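August, half past nine at night

Spent most of the day on the loader again. Tobias Quintanilla had left a note saying the replay tool drifts on long recordings, and he was right. By frame 2528 the gripper width was lagging the video by 8 frames, enough to make every grasp look late. I scrubbed through a few folding clips to check it by eye.

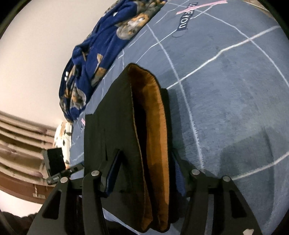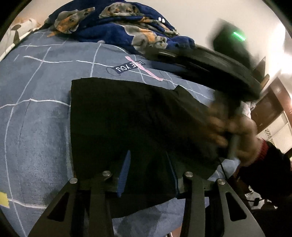

The cause was dull in the end. Irnano was resampling the width signal to the video clock, and then the exporter was doing it a second time. I took the second pass out and reran the small set, 531 clips. The lag has gone on all but a handful, and those have gaps in the width log anyway.

Pose tracking is still the bigger worry. It loses its place when the fisheye view is mostly plain dark cloth, then jumps when it picks up a pattern again. I tried masking the fingers out before feature matching – a bit better, slower to run. Left the mask on as an option and wrote it up for the Skesthorpe lot, who will want it off.

Started the full retrain on Prismont at seven. The planner gets the corrected widths this time, with the action horizon unchanged so I can compare it with the old run. Loss looked ordinary when I last checked, at step 965.

Must ask Tobias which branch the exporter fix should go on. Had toast for tea. Bed by eleven if the run doesn't fall over.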